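Equipment Planner (part-time, 30 hours a week), Oltitura

Oltitura is looking for someone who loves a good spreadsheet and isn't put off by a room full of cables. We teach pairs of robot arms to handle everyday objects, and the next stage of our Mokgethi project means buying a lot of kit – arms, grippers, cameras, benches, lighting, and far more toothbrushes than you'd expect to see on a purchase order!

You'll take over our equipment budget and turn it into a plan we can all work from. That includes getting quotes, comparing lease and purchase costs, keeping track of lead times and spares, and working out what our second workshop at Leltavby needs before it opens in May. The current wish list has 200 lines and plenty of them overlap, so there's real scope to make your mark early on. 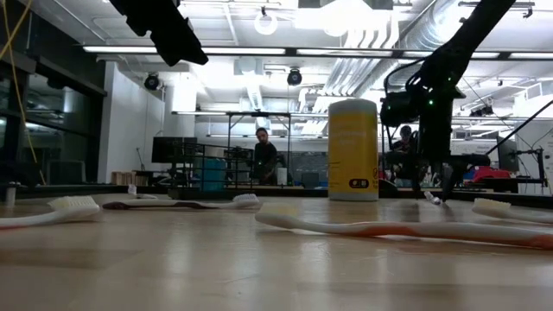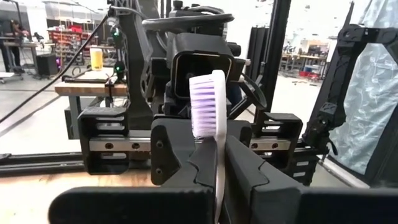
Toothbrush handling at Oltitura: the shared table (first picture) and a brush held upright in a gripper (second picture).

You should have:
- experience of buying technical or workshop equipment
- confidence with budgets and supplier talks
- clear written English

Knowing your way around robots would be lovely, but we'll happily teach you. You'll join a team of seven and spend plenty of time at the bench finding out what people need.

To apply, send a CV and one page on a purchase you planned well (or one you'd do differently now) to the Oltitura office, marked "Equipment Planner". Job shares welcome.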